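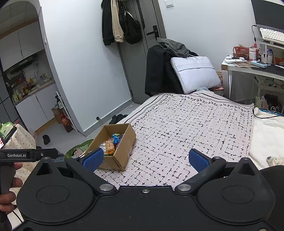 The Alignment Problem Nobody Budgets For: Turning Hand-Held Gripper Recordings Into Robot Commands

Software

Most of the attention given to robot learning goes to the policy, the network that takes in camera images and puts out motion. Most of the engineering hours go somewhere else. At Trisent, a company of modest size that trains manipulation policies for household tasks, the largest share of the code base handles recordings made by people walking through homes with a gripper in each hand. The policy code fits in a few files. The code that decides whether a recording is fit to train on does not.

The pipeline is called Grumen. It takes raw sessions from hand-held grippers, recovers the path of each device through the room, measures the gap between the finger pads at every time step, and writes out a synchronized record that a training job can read. The current release, tagged in July, is the third full rewrite.

Two clocks and a camera

A hand-held gripper session produces several streams that do not agree with each other. The camera runs on its own clock. The inertial unit runs faster and on a different one. When a demonstrator uses two devices, there are two sets of each, and the left and right recordings start at slightly different moments.

The first two versions of Grumen lined up these streams by arrival time at the host. That works when the host is idle. When it is writing video to disk, arrival times bunch up, and the error moves around within a single session. A policy trained on such data learns to close the fingers early or late depending on which sessions it saw most often.

Version 3 estimates the offset from motion. Turning the wrist makes a signature in the gyroscope and a matching one in the optical flow of the image, and the two can be correlated. Each session now opens with a short wrist rotation on both sides. The offset is solved once from that motion, then solved again over sliding windows to catch drift. If the windows disagree by more than a set limit, the session is held back.

Masking the tool

Recovering the path of the device is a visual-inertial tracking problem with one awkward property. The gripper sits in its own camera's view at all times. The fingers and housings fill a good part of the lower image, and they have strong corners and edges that a feature tracker likes very much. They also do not move with the room. A tracker that locks onto them concludes that the device is standing still.

Grumen handles this with a mask. The body of the gripper is fixed relative to the camera, so that part can be drawn once per device model. The fingers need more work, as their outline changes with the opening. The software keeps a table of outlines indexed by finger width and picks the right one for each time step. In a two-handed session the other device and the other hand can also enter the view, and these follow no table. A small segmentation network takes care of them.

Masking costs features. In a furnished room that is seldom a problem. Door frames, shelves and patterned fabric all give the tracker something to hold. The trouble comes when the demonstrator leans in toward a plain wall or a smooth countertop and the unmasked part of the image goes nearly blank. Grumen leans on the inertial data for these stretches and raises its uncertainty estimate. If the estimate passes a threshold before the camera finds texture again, the trajectory is split in two.

Soft things and small packets

Finger width is read from the image. The software fits a line to the inner edge of each pad and converts the distance in pixels to millimeters using a calibration stored per device. On rigid objects the result is good enough to tell a closed grip from one that has stopped on something.

Soft packaging is harder. A snack packet gives under the pads before it bears any load, and the wrapper may reflect light onto the pad edge that the fit depends on. Blankets have a related problem. The fabric can fold around a pad and hide the edge entirely. Grumen marks those time steps as occluded and interpolates across them only if the gap is short and the widths on both sides agree.

The team ran a check on 791 recorded sessions from lived-in rooms. Of these, 414 passed every test without changes. The remaining 377 were flagged by at least one test. Re-solving the offset or splitting the trajectory recovered some of the flagged sessions, and the rest were left out of training. The pass rate is lower than that of the previous release, which had fewer tests and accepted recordings it should have refused.

From hand to arm

A clean trajectory is still a human one. People reach across beds, stoop under desks and turn the wrist past angles that a robot arm cannot match. The planning side of the pipeline, a separate package named Ultis, replays each recorded path against a kinematic model of the target arm. It searches over base positions, looking for one from which the whole path can be followed within joint and speed limits.

When no base position works, Ultis reports which segment failed and why. The common causes are reach and wrist speed. Speed can be fixed by stretching time, within limits, as long as nothing in the task depends on momentum. Reach cannot be fixed on a fixed base. Those segments are kept for mobile platforms and tagged to match.

Collision checking is the weak point. The recordings carry no full map of the room, so Ultis builds a sparse one from tracked features. It catches a desk or a door frame. It may miss a cable or a thin strap, and the team does not claim otherwise. Paths that pass near unmapped space get a lower score.

Tooling

The last component is a viewer called Sheikh. It plots camera view, finger width, tracking uncertainty and clock offset on one timeline, with each rejected interval shaded by cause. Clicking an interval opens the raw streams and the test that refused them. An operator can override a test, but the override is stored with the session and follows it into every training set built from it.

Sheikh was written for debugging and is now used mostly for review between sessions. Tracking results come back while the demonstrator still has the devices out, so a bad opening rotation can be recorded again on the spot. Finger width takes longer, and those results usually arrive after the session is over. Moving the pad-edge fit onto the capture host is planned for the next release.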